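Family & Faith > Holidays > Features

Reading time: 4 min

The Costume Box Comes Out in November

By Melati Sitompul

In our church hall the Christmas play begins with a smell. It is the smell of the big cardboard box where the shepherd robes sleep all year, a little dust and a little candle. When Hélène Landry opens it in November, the children come running from the other side of the room, and the argument about who will be an angel starts before she has taken out the first pair of wings.

I have followed the play for one season, from the first reading to the night of the performance. I thought I would write about faith, and maybe I do. But most of my notebook is filled with fabric, glue and cookies.

The play is written new every year. Hélène does it at her kitchen table, and she has a strict rule that no child under seven gets more than two sentences. "They can remember ten," she told me, "but then they speak all ten at the same time." The older ones receive the longer parts, and the innkeeper is always the part they want most. He can shout, and he has a door to close.

Last year's innkeeper shut the door so hard that the whole inn went over. This year the inn is made of two refrigerator boxes, painted brown and tied to a coat rack, and it stands very well. The windows are yellow tissue paper. The smaller children made the stars for the roof, 70 of them, cut from old greeting cards. On some of the stars you can still read half of a birthday wish.

For the sheep they tried three methods. Cotton balls looked beautiful but came off on the stairs. White socks filled with paper were too flat. The final sheep wear a plain white T-shirt with strips of fleece sewn on the front and back, and a hood with two felt ears. The ears are glued, not sewn, and they bend down when the hall gets warm. The audience likes this very much.

Money is not a big subject here, but it exists. The hall rent is paid by the congregation, and a fabric shop called Gumico gives its end pieces every fall in two large sacks. There is always too much purple. For this reason the three kings have been purple for as long as anybody remembers, and one year Joseph was purple also.

Rehearsals are at four in the afternoon. The first half hour goes to songs, because children who have sung are easier to direct. Then they walk through the play without speaking, only to learn where to stand. Hélène puts colored tape on the floor, blue for the shepherds and green for the angels. Mary and Joseph have no tape. "They are traveling," she said, and I could not find an answer to this.

What surprised me is how much the children discuss the story itself. In one rehearsal a shepherd wanted to know who watched the sheep when all the shepherds went to Bethlehem. They talked for a long time. Finally it was decided that the smallest shepherd should stay behind, and a new line was written for him, and he was very proud until he understood that he would not see the baby. So the line was changed again - now he comes late, with one sheep under his arm.

At home the parents have their own work. Each family receives a short list: dark pants, plain shirt, soft shoes, nothing with letters on it. The robes go over these clothes and hide most of it, but the sleeves can be seen when the arms go up for the last song. 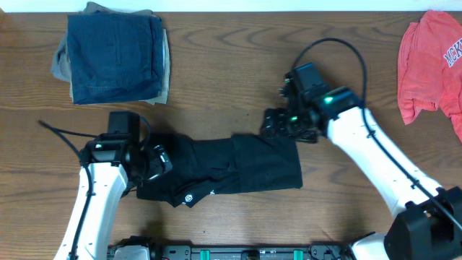 Syafiqah Halim would like the list to come earlier, in September if possible, when the stores still have plain shirts in every size. She also asks for fewer songs with arm movements, as her twins practice them at dinner and two glasses are already broken.

Hélène has promised to think about September. About the arm movements she promised nothing.

The hall has 200 chairs, and on the night of the play all of them were taken before the piano began. The late shepherd came in at the right moment. He had forgotten his sheep, so he went back to get it, and the pianist, Fikri Yusof, played the same four measures again and again until he returned. Then the boy stood on the blue tape and said his line so quietly that only the front row heard it.

Afterward there were ginger cookies and hot apple cider in paper cups. The kings kept their crowns on. Hélène was already on her knees behind the inn, pulling the tape from the floor and rolling it into a ball.

Get our seasonal craft and family stories by email once a month. By subscribing you accept our privacy policy. You can unsubscribe at any time.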